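Arnum Makers Market: Questions from Stallholders

Who may apply for a stall?
Any person or small firm selling goods of its own making. Resellers are not admitted.

What does a stall cost?
The fee is $115 per season, payable on acceptance. Applications close in April.

What is included?
Each stall includes one table and 2 chairs. Display racks may be borrowed from the Movon Hall office on request. Cloths, lighting and signs are the responsibility of the stallholder.

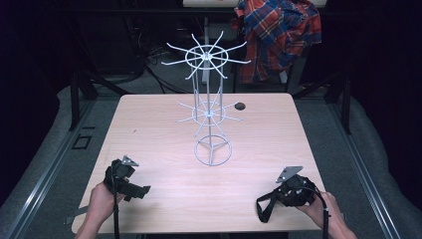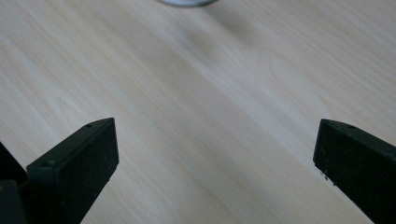
May I share a stall?
Yes. Both parties must be named on the application, and one fee applies.

When may I set up?
Doors open to stallholders at 7 a.m. Vehicles must be moved to the Van Hecke Street lot before the public is admitted.

Is insurance required?
Stallholders selling food, candles or cosmetics must hold liability cover and submit proof with the application. Other sellers are advised to do so.

Can I get a refund?
Fees are refunded in full if notice is received in writing before the season opens. Later requests are reviewed case by case by the market office.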